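Fundwood, Tikard and the trouble with the comeback record

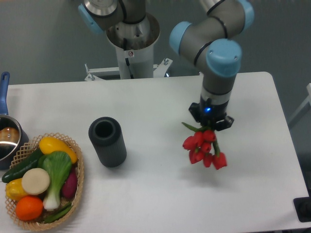
White table, gray arm, metal base.

10 Oct 2019

I have now played the new Fundwood album 12 times, which is more than I gave the last two put together, and I'm still waiting for the part where it becomes the record everyone says it is.

It's called Tikard. Six years in the making, if you believe the press sheet, and the press sheet would very much like you to. There was the single in April, a decent thing with a rubbery bass line and a vocal chopped up so small you couldn't tell if it was singing or somebody clearing their throat. I liked it. I played it in the car. On that evidence I preordered the double vinyl, so some of what follows is just a man being cross about postage.

The opener, "Dronau," runs close to nine minutes and spends the first four of them getting ready. Synth pad, more synth pad, a hi-hat off in the next county. When the kick finally lands it's the same kick they were using on the first EP, only cleaner, and I can't see why cleaner was the goal. Those early tracks sounded like they'd been recorded through a wet sock and that was half the fun. You had to lean in.

The reviews keep using the word "patient." I've noticed people say this about slow electronic records when they don't want to say slow. Patience ought to get you something. "Jireš" gets you a very pretty piano figure, I'll admit, and around the halfway mark there's a chord change that made me put my coffee down. Then they repeat it until I picked the coffee up again.

Side three is the best of it. The tempo comes up, the drums get some dirt on them, and for two tracks in a row they seem to remember that people might want to dance. If they'd put those out as a 12-inch and gone home I'd be writing a much nicer post.

A word on the "limited" pressing. Mine is number 542 of 1430. I don't know who settled on 1430, but it's an odd idea of scarce for a group that was selling CD-Rs out of a backpack when I first saw them. The sleeve is thick, the inner bags are paper and already splitting, and there's no download code. For that money I'd expect a download code.

I'm told it all makes sense live. Maybe. I was told that about the last one too, and what I got was two laptops and a great deal of dry ice, with the bar shut by ten. I'll probably go anyway if they come within driving distance, and I'll probably stand at the back with my arms folded.

For now I'm keeping side three near the turntable. The other disc is back in its sleeve. If anybody hears something in "Dronau" that I'm missing, the comments are open, but please don't tell me to try it on headphones. I tried it on headphones.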